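Sircombe Door and Bin Practice Set
Item 652 — Club and Classroom Equipment

The Sircombe Door and Bin Practice Set is supplied to school robotics clubs, after-school programs and teams preparing for the Tudetti Household Tasks Challenge. It gives students a low-cost surface on which to learn the first skills the challenge asks for: approaching a cabinet, finding a handle, opening a door and placing an item in a container. The set is designed for use with a small tabletop arm and a two-finger gripper. The arm, the gripper and the camera are not included.

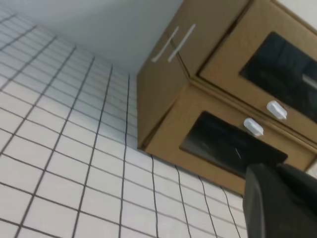 Page last changed: Apr 21, 2021

Why cardboard

Clubs that have used household furniture for practice will be familiar with the difficulties. A full-size cabinet is heavy, takes up storage space and can damage a gripper if the arm is driven into it. A cardboard model gives way first. Students may build, cut, tape and rebuild the doors as their program changes, and a worn panel can be replaced between meetings. The cabinet in use at the top of this page has white bar handles on its side panel and small white knobs by the dark windows, so one model offers two kinds of grip.

What is supplied

Flat cardboard panels for one cabinet
One open-top cardboard bin
Handle and knob pack, white, with fasteners
Printed grid sheet
38 task cards, in three levels
Coach's guide with scoring sheets

Assembly takes one club meeting. Craft knives are needed for the window openings, and this step should be carried out by an adult. Window film is sold separately as item 2161.

Task cards and levels

The cards are arranged so that a team can begin without a camera and add one later. Level One uses fixed positions only. The student moves the arm by hand to a handle, records the position and plays the motion back. Level Two adds the wrist camera, and the cabinet is turned or shifted between runs. Level Three joins several motions into a single timed task, which must be completed without a student touching the arm.

Coaches are asked not to skip Level One. Teams that move directly to the camera often have trouble telling a vision error from a position error, and the resulting debugging can take up most of a season.
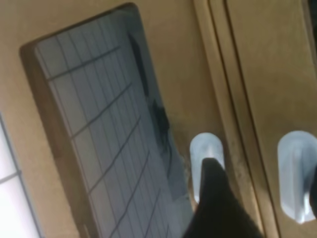

Finger pulls are the subject of the Level Two cards, and they call for a different approach from knobs or bars. A knob may be gripped from several directions, but a recessed pull must be entered with the fingertip and drawn to one side, and there is little room for error in depth. The first exercise therefore asks for a slow approach and a stop before any sideways motion. Where two doors meet, as they do here with an oval opening on each side of the seam, students should decide in advance which finger will do the work and keep the other clear of the neighboring door. Glossy panels add a further problem, as a program that looks for dark lines may respond to a reflected grid in the glass. The guide suggests limiting the search to the area near the seam.

Lighting and camera setup

A window behind or beside the practice area will affect camera results more than any other condition in the room. Teams should record images at the time of day when they expect to compete, and again with the blinds closed. Exposure should be set by hand where the camera allows it. Motion blur is common when the wrist turns quickly, and the guide recommends a short pause before each image is used for a decision.
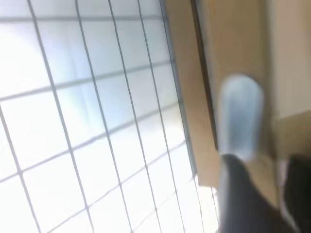 Fingertip pad and bright gridded window, viewed from the wrist camera during a move.

Programs should also be checked for behavior when no handle is found. The scoring sheets award points for a safe stop, and judges at the challenge apply the same rule.

Bin placement

The bin tasks may be run separately from the cabinet and are well suited to younger members. A student positions the gripper over the opening, lowers it to a set height, releases the item and returns to the start point. The grid sheet lets the team record where the bin stood for each run.

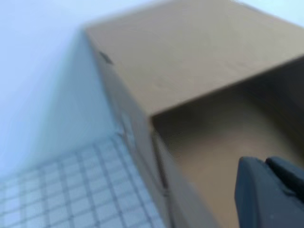 Once the position has been recorded, the bin is moved by one square and the run is repeated without changes to the program. The team then notes how far the bin can be moved before the item misses the opening. This record forms part of the engineering notebook required at Level Three, and it should be kept in the students' own words.

Suitability and supervision

The set is recommended for grades six through twelve. Younger students may take part in assembly and in the bin tasks under direct supervision. Hands must be kept away from the arm while it is powered, and one team member should be assigned to the stop switch for every run.

Ordering

Price per set: $80
Replacement panel pack: order as item 652-P
Compatible arms: Wubshet tabletop series; Skavard classroom arm with two-finger gripper

Schools may order by purchase order. Clubs without a school account should use the club registration form and include the name of the supervising adult. Orders for the spring season close at the end of March. Sets ordered after that date are shipped with the next season's task cards. Opened handle packs cannot be returned.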